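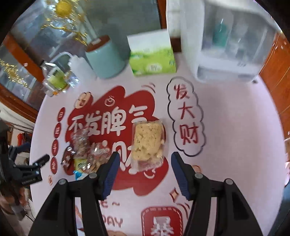

My scale drifted by a few grams every morning until I moved it away from the refrigerator, writes Thabiso Kruger, and now it holds zero all day. Vibration and drafts are the most common cause of unsteady readings. Read this section before you put the scale to use.

Section 3. Setting up the Truvura kitchen scale

1. Take the scale out of the carton and remove the foam ring from under the weighing plate. Keep the ring for moving or mailing the scale.

2. Slide open the battery cover and insert the batteries as marked inside the compartment. Do not mix old and new batteries.

3. Place the scale on a hard, level surface. Turn the four feet until the bubble sits in the center of the level.

4. Set the weighing plate on its post and press down lightly until it clicks.

5. Press ON. The display shows all segments, then 0. If it shows a line of dashes, wait 20 seconds without touching the plate.

6. Press UNIT to choose grams or ounces. The scale remembers your choice when it is switched off.

Caution: The maximum load is 6 kg, container included. Overloading can bend the load cell and is not covered by the warranty.

Weighing in a container

1. Put the empty container on the plate and press TARE.
2. Wait for 0, then add the food.
3. To weigh a second ingredient in the same container, press TARE again.

Note: TARE does not add to the capacity. A bowl that weighs 450 g still counts toward the maximum load.
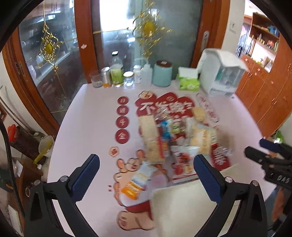 How often does the scale need to be calibrated? Once after set-up, and again after a battery change or a move to another room.

Calibration

1. Clear the plate and hold UNIT until CAL appears.
2. When the display shows 1,000, place the 1,000 g weight in the center of the plate.
3. Wait for PASS, then remove the weight.

If FAIL appears, check the level and repeat from step 1. If it appears a second time, contact Fendberg service and have the serial number ready. It is printed inside the battery cover.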